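Running the numbers on a gripper, again

The quote from Plalitz came back in January and I have been arguing with it ever since. Price for the two-finger gripper: $2489. The adapter plate to mount it on our arm is another $300, which I would be less annoyed about if the arm and the gripper weren't sold out of the same catalog.

For anyone new here, I run a small repair and refurb shop and I've been trying to decide whether a robot arm can take over some of the pick-and-place work at the back bench. I already own the arm. I bought it used from Fanambridge, it runs fine, and it currently has nothing on the end of it.

My problem is with how these things get sold. Every vendor I've talked to wants to start with payback period. The Plalitz rep had a spreadsheet open before I'd told him what we handle. His sheet assumed two full shifts. We run one, and on a slow week it's barely that. When I put in my own hours the payback date slid so far out that he changed the subject to financing.

Then there's the stuff that isn't on the quote:

Fingertips. They wear, and they're sold in pairs. No price until you ask twice.

Cabling. "Included" meant the short one.

My time. I got no line for this from anyone, and it's the biggest cost on the list. My last automation project ate most of a spring.

Angus Geddes, who talked me into the arm in the first place, says I should go with the Berge unit instead at $1238 and quit whining. He may have a point. It's half the price and I don't need the extra grip force. But Berge wants you to buy their controller software by the year, and I have a long memory for things that used to be free in the second version.

What I've been doing in the meantime is simulation. Usus has a trial license, so I've spent my evenings driving a virtual gripper around and looking past the fingers to see what kind of view I'd have to work with. It's cheap and I can't break anything. I also don't trust it very far. The rooms are made of clean planes, the lighting does whatever it likes, and a floor can be solid black with no reflection on it. My bench has fluorescent tubes and a coating of dust.
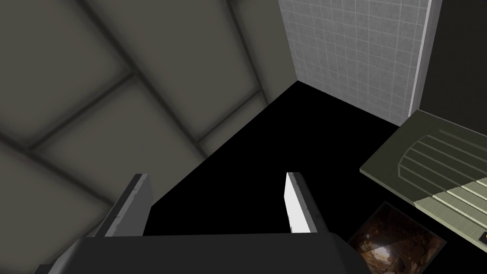 Where the budget stands

I've set myself a limit of 4 more weeks on the trial. If by then I can't write down one specific job the gripper would do every working day, I'm not buying either of them and the money goes toward a new compressor. The old one is a sure thing to fail.

I've asked Berge for a loaner. They said they'd get back to me. Plalitz offered a demo at their place, on their parts, which I turned down. If it can't pick up my parts on my bench I don't see what I'd learn from the drive.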